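Turosis Open Day Towel Set: README

Maintained by the data group at Turosis. Last edited in July, after the open day at our Clidby site.

We opened the lab to the neighborhood for an afternoon, put towel handling on the two-arm station, and let visitors pick what came next. It was the most fun we have had with this station all year! The set you are reading about is everything we recorded that afternoon, plus the notes we scribbled between runs.

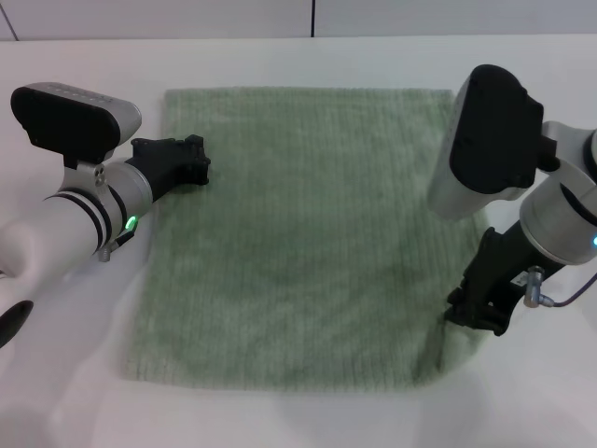
One view from the head camera, with the green towel on the table, and one from a wrist camera.
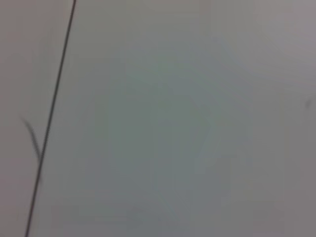 Cordeiro wrote in after trying an early copy: we started with the head view alone, and our model kept losing the corners as soon as an arm came over the cloth. Adding the wrist streams helped, but please tell people to check the wrist views before they train on them, there are long stretches with very little in them.

Good advice, and we have taken it. There is now a notes column in the index for stretches like that, and we would love help filling it in (see Known gaps).

What is in the set

82 runs, each in its own folder. A run holds 3 video streams (head, left wrist, right wrist), the joint positions of both arms, the gripper openings, and a short text file with the instruction the operator was given. Instructions are in the words the visitors used, so you will find "fold it like a letter" next to "make it small" and, several times, "do it again but faster." We kept the spelling as typed.

The whole thing unpacks to 300 GB. If your disk is small, get the head streams and the index first and add the wrist streams later.

How the afternoon went

Doors opened at 1 p.m. Two operators took turns at the controls while a third person talked visitors through what the arms were doing. We had planned a fixed program of flattening, folding in half and folding in quarters, and that plan lasted until the first school group came in. After that it was all requests. Somebody wanted the towel rolled up. Somebody else wanted it folded with one arm only, and we got a surprisingly decent result on the second try (run 31, go watch it).

The slow runs turned out to be the crowd favorites. People leaned in and went quiet when a gripper was feeling for an edge, and they cheered when it let go cleanly. We would never have guessed that from our own test sessions, where a slow run mostly means someone goes to get coffee.

Using the files

Start with index.csv. Each row has the run number, instruction, operator code (A or B), start and end times, and the outcome as judged by the operator: done, partly done, or stopped. Stopped runs are included. Please leave them in if you can, they are great material for learning how to recover from a bad grasp.

The Cliler loader reads the folders as they are. If you write your own, note that the streams do not start on the same frame. Line them up by timestamp, never by frame number.

Audio was off the whole afternoon, and no visitor's name was written down anywhere.

Known gaps

Runs 12 to 14 have no right wrist stream. The recorder had filled its disk and we caught it late.

Lighting changes after 4 p.m., when we switched on the overhead lamps.

Outcome labels come from one person per run and have not been cross-checked. "Partly done" is a wide bucket.

The notes column is mostly blank so far. If you go through a wrist stream and mark where the view is too close or too blurry for your purposes, send us the rows and we will merge them.

Next time

We want to do this again in the fall, with a wider mix of cloth and a bigger screen so people at the back can follow the wrist views live. Requests for tasks are open. Pillowcases are already on the list, and so is a fitted sheet, which both operators have asked us to reconsider.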